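双臂取放工位夹爪碰挂故障的排查与复位操作说明

适用范围：Bamia 双臂取放工位（洞洞板工具墙作业）
编制单位：Jallon 自动化实训中心 设备安全组
发布日期：2019年7月14日

一、编制目的

本说明用于规范双臂工位在洞洞板取放工具过程中发生夹爪碰挂、夹持脱落及保护性停机后的处置流程。凡在 Sutherland 楼实训区操作、调试或维护该类工位的人员，均应在上岗前阅读本说明，并按照规定步骤执行。

本说明不替代设备制造方提供的安全手册。两者要求不一致时，以较严格的一方为准。

二、故障概况

七月初，Hidham 调试项目在连续运行期间出现夹爪碰挂故障。右臂执行胶带卷取放任务时，夹爪指尖在退出阶段勾住相邻挂件，关节力矩超限，控制器触发保护性停机。现场人员随即按下急停按钮，未造成人员受伤。

首次复位后，操作人员未重新核对挂件位置便恢复自动运行，同一动作再次触发停机，右侧夹爪指尖出现轻微变形。经检查，直接原因为挂钩在洞洞板上的安装孔位与示教程序记录的孔位相差一格，致使夹爪退出路径与相邻挂件发生干涉。间接原因有两项：更换挂钩后未履行登记手续；复位流程中缺少低速空跑环节。

三、处置前的准备

1. 处置工作应由两人共同进行，一人操作示教器，一人在急停按钮旁监护。监护人员不得同时承担其他工作。

2. 操作人员应佩戴护目镜，束紧袖口，取下腕部饰物。长发应收入工作帽内。

3. 准备下列物品：工位孔位图、挂件登记表、内六角扳手一套、塞尺、无纺布、备用指尖一副。

4. 在工位入口处悬挂“设备检修，禁止启动”标识牌，并通知相邻工位人员。

四、停机与能量隔离

1. 确认控制器处于停机状态，记录示教器上显示的报警代码及发生时间。报警信息在记录完成前不得清除。

2. 将模式选择开关切换至手动低速挡，取下钥匙，由监护人员保管。

3. 如夹爪与挂件处于勾挂状态，严禁直接用手拉拽。机械臂在勾挂状态下可能储存弹性能量，松脱时会突然回弹。应先由一人托住挂件，再以点动方式将夹爪沿接近方向的反方向缓慢移开，每次点动后停顿并观察。

4. 夹爪脱离后，将双臂移至安全位，断开伺服电源并上锁。在断电前须确认该型号关节抱闸有效；抱闸状态不明的，应先对机械臂加以支撑。

五、工具墙检查

工具墙检查应在伺服电源断开后进行。检查人员应站在桌面正前方，对照孔位图自左向右逐件核对，不得凭记忆判断。

胶带卷一类的环形挂件应作为检查重点。此类挂件悬挂间距较小，受碰后容易偏转，且外缘可能遮挡夹爪退出路径。剪刀、钳子等单点悬挂的工具，应确认其自然下垂，无倾斜卡滞。筒形插座中的螺丝刀手柄朝向不一，夹爪从侧面进入时须预留足够余量。

工位中右侧夹爪接近胶带卷时，指尖与挂件之间的相对位置可参照下图。

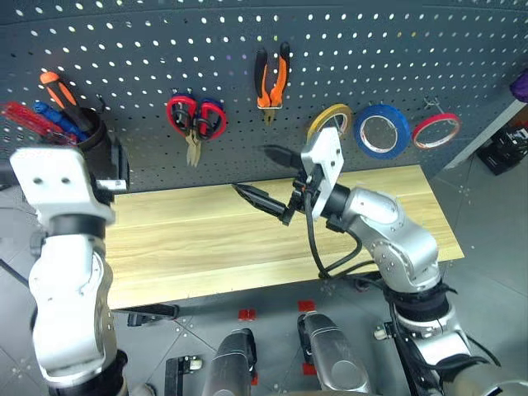
六、挂件与夹爪的修复

1. 逐一晃动挂钩，检查其与洞洞板的配合。有松动、弯曲或未完全卡入孔内的，应拆下更换，不得用胶带缠绕固定。

2. 将挂钩安装至孔位图标注的位置。确需调整孔位时，应先修改孔位图，再修改示教程序，最后在登记表上签字，三者的版本号应保持一致。

3. 检查夹爪指尖。使用塞尺测量两指闭合后的间隙，超出维护手册允许值或目视可见变形的，应成对更换。严禁只更换单侧指尖。

4. 检查沿机械臂布设的线缆，确认外皮无破损、接头无松动，弯曲处留有余量。线缆在任何姿态下均不得与挂件或桌面边缘接触。

5. 用无纺布清洁指尖表面，清除胶带残留物。指尖残胶会改变夹持摩擦状况，并可能使挂件在松开时发生粘连。

6. 清点使用过的扳手及替换下的零件，确认桌面及地面无遗留物。

七、复位与试运行

1. 全体人员退出工位防护范围，由持锁人员解除上锁，恢复伺服电源。

2. 在手动低速挡下，令双臂回到原点。回原点过程中出现异响、抖动或路径偏离的，应立即松开使能开关，并返回第四节重新处置。

3. 取下故障位置及其相邻位置的挂件，执行低速空跑 3 次。空跑期间监护人员应始终将手置于急停按钮附近。

4. 装回挂件，再次以低速执行完整取放动作，重点观察退出阶段。夹爪应先沿垂直于板面的方向退出，离开挂件外缘后方可横向移动。程序中存在斜向退出路径的，应在本步骤予以改正。

5. 低速运行无异常后，将速度逐级提高至正常值，连续完成 9 个循环。任一循环出现报警，均不得判定为合格。

6. 全部合格后撤除标识牌，填写处置记录，由安全组签字确认后交付使用。

八、常见错误

清除报警后直接继续运行。保护性停机表明机械臂已受到超出预期的外力，在查明原因前恢复运行，可能扩大损坏范围。

调高力矩阈值以避免停机。阈值属于安全参数，现场人员无权修改。确认存在误报的，应提交书面申请，由安全组会同调试人员评估。

单人处置。一人同时操作示教器并观察夹爪时，难以及时按下急停按钮，此类做法一律禁止。

在伺服通电状态下伸手整理挂件。即使双臂静止，控制器仍可能执行排队中的指令。

九、定期维护要求

双臂工位每累计运行 500 小时，应按第五节内容进行一次全面检查，并核对孔位图与现场是否一致。夹爪指尖的使用寿命以取放次数计，本中心规定上限约 4,000 次，到期后不论外观状况均应成对更换。

挂钩、插筒或工具种类发生变更的，应于当班内完成登记，并在下一次自动运行前执行低速空跑。未经登记的变更，一经发现，应立即停用工位并恢复原状。

十、记录与上报

处置记录应包括报警代码、停机时双臂姿态、涉及挂件名称、更换零件清单及试运行结果。记录原件存放于工位资料盒，复印件于处置完成当日送交设备安全组。

同一工位再次发生同类故障的，应停止使用，等待安全组现场核查。核查期间不得以更换操作人员或降低速度等方式继续作业。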